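**Rounded sofa as the drop zone: how do you stop it?**

*Home & Tidying > Living rooms*

**judit_kovacs** wrote:

We bought a light gray sofa from Clunach in September. It has one of those rounded backs that runs straight into the arms. Within a week it was where everybody put their laundry. Shirts come off the line, get dropped on the seat, and stay there until somebody wants to sit down. I don't want a basket in the living room. What do other people do?

**fuchsia_porch** wrote:

Fold it standing up, at the sofa, before you put anything down. Three shirts takes less time than looking for a basket.

**Annatjie Cele** wrote:

I disagree with folding at the sofa. You need something flat. A curved seat is the worst place for it because the sleeves slide down against the back. I fold on the bed and nothing goes to the living room at all.

**fuchsia_porch** wrote:

You don't lay it on the seat. Hold it by the shoulders, let it hang, pull it straight, fold in the air. I did retail for 4 years and we never used a table for tees.

**Annatjie Cele** wrote:

Tees, fine. Try it with a dress shirt.

**marlow731** wrote:

What fabric is the sofa? Ours is an Edine in a similar pale gray and I had dye come off a damp pair of jeans onto the cushion. Whatever you decide, don't let wet things sit on it. The cleaner wanted more than I was willing to pay, so we flipped the cushion.

**judit_kovacs** wrote:

Not sure of the fabric, the label only has washing symbols. The cushion isn't reversible on mine. Everything that lands there is dry so far.

**oldbisen** wrote:

A coat stand next to the sofa fixed most of this for us. Hoodies and work shirts that get a second wear go on the hooks. We got the Bisen one with the heavy base. The lighter one we had before fell over whenever there was a winter coat on it.

**Annatjie Cele** wrote:

Coat stands turn into a pile with a pole in it. We got rid of ours.

**oldbisen** wrote:

Depends how many hooks you let people use. We have a limit of 3 items per person and it works with teenagers, so it can't be that hard.

**marlow731** wrote:

Also get rid of extra throw pillows. One is enough on a small sofa. When there are two, one ends up flat under the laundry and comes out creased.

**judit_kovacs** wrote:

That's exactly what happens to the pillows at our place. I'm going to try the hanging fold for a couple of weeks and see who keeps it up. If it fails I'll look at a stand.

**fuchsia_porch** wrote:

Same sort of sofa. Get hold of both ends of the cloth and pull before you fold.
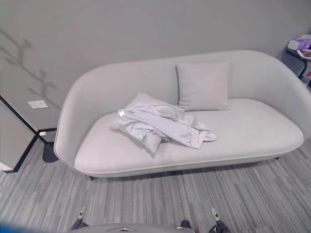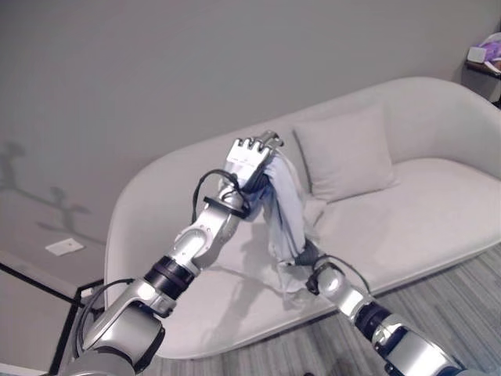
*First picture: bunched up on the seat, partly over a pillow. Second: held at both ends above the seat.*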